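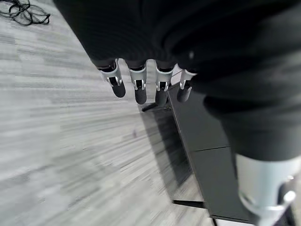 Krishnamoorthy Gowda wrote in after our April page to ask whether it was worth tidying a washroom before the machine does its round, or whether that was doing the job twice. He has cleaned by hand for years and his rota had just been changed.

The short answer is yes, tidy first, but only the floor and the edges. At Lodden we went over to shared rounds last year. The machine takes the repeat work and the cleaners take what needs judging. These are the habits that have stuck.

Floors and leads

Pick up anything thin before you start. Leads, string and bag ties are easy to miss against a pale floor. Coil them and hang them up, or push them well back to the wall. Chairs go under tables. Bins go back on their marks. 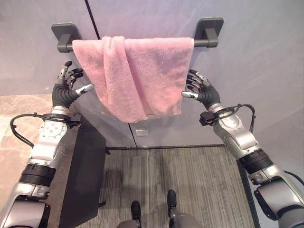 Keep each thing in one place for the whole shift. If you move a soap bottle to wipe under it, put it back where it was. Under the old way of working you could leave it wherever it was handy. Now the next one along may not be a person, and a bottle a hand's width out can mean a call to whoever is on duty.

Fold cloths the same way every time, in half and then in half again. Tóth on the early shift drew the fold on a card and taped it inside the cupboard door. New starters pick it up in a morning.

Wiping down

Use less water than you are used to. A well wrung cloth is enough for most tops, and a second dry cloth takes off the streaks. Go from the back to the front. Leave limescale for the end of the round, when you can let the descaler sit for its full time – check the label, as they differ – and rinse it twice.
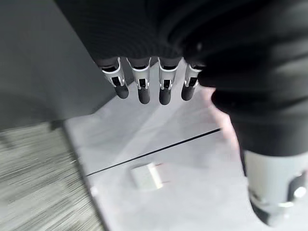

Small items left on a top should go in a tray. We keep one by each door, and people soon learn to look there for their keys and rubbers. It has cut down the notes pinned to the board.

What changed for the staff

Our contract covers 61 washrooms over 3 buildings. Before, each cleaner walked the lot in turn. Now they spend around 240 minutes of a shift on corners, taps, glass and repairs, and the rest on checking. Some like it. Others miss the steady pace and say that checking is more tiring than scrubbing. Both are fair, so swap the two jobs at the mid-shift break.

Write faults down as you find them, with the room and the time. Brulovico, who supply our cloths and sprays, send a free pad if you ask.
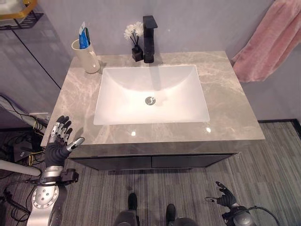
Washroom basin and top, with the mug and flowers at the back.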